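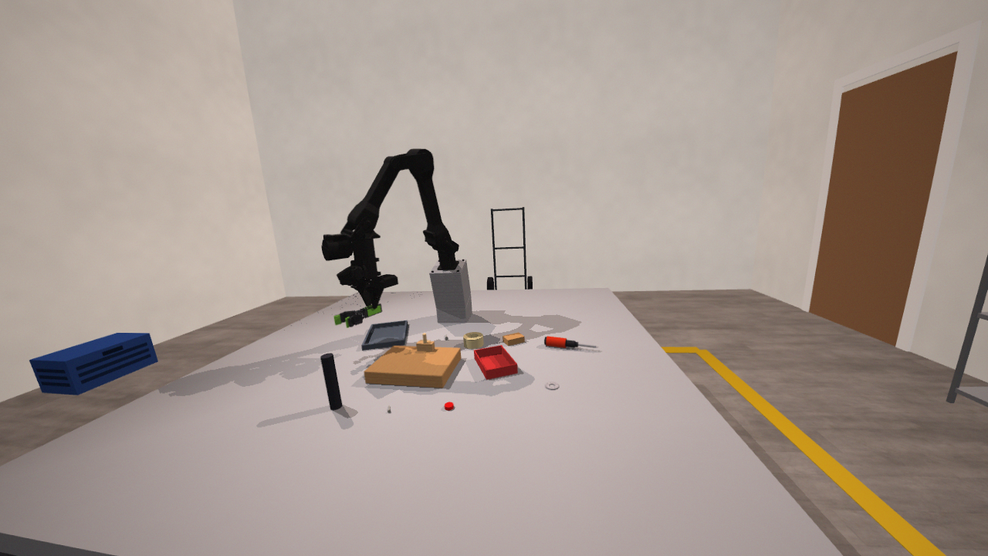 June 2, 2019

Today I worked again on the rules for the arm cell. Sylvie Boychuk wants them before July, and I have promised her two pages, no more. I like short rules, but it is hard for me to write short in English.

The first rule took the whole morning. I wrote "The operator must stay outside the yellow line when the arm is powered." Wayne asked if a hand over the line is also the operator. It is a fair question. Now it says "no part of the body."

Then the speed. The Minon manual gives a limit of 3,000 for the setting, and Lorne prefers 1,667 for all first trials. I wrote 1,667. Vernon thinks we lose time with this, but he did not say no.
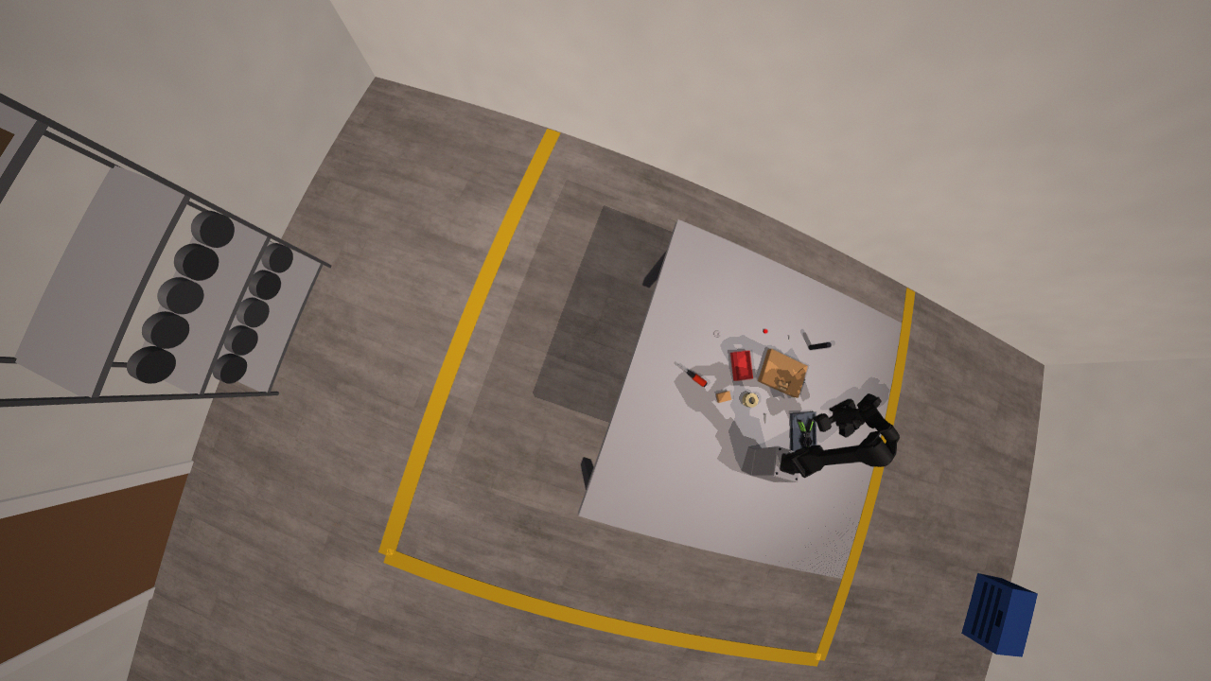 The cell from high up, with the tape on the floor and the small parts on the table.

After lunch I looked for a long time at this view and asked myself what the rule about loose parts should say. Tools and test parts lie together on one table, the screwdriver too. Must a tool be written on the part list, or must it go away before each run? I have put "every object on the table is on the list, tools also." Sheldon will read it tomorrow.

Still open: who may restart after a stop. I think one person, named on the sheet. Wayne wants 2. I must also ask Vaslow which word they use, "stop" or "hold," so that we do not mix them.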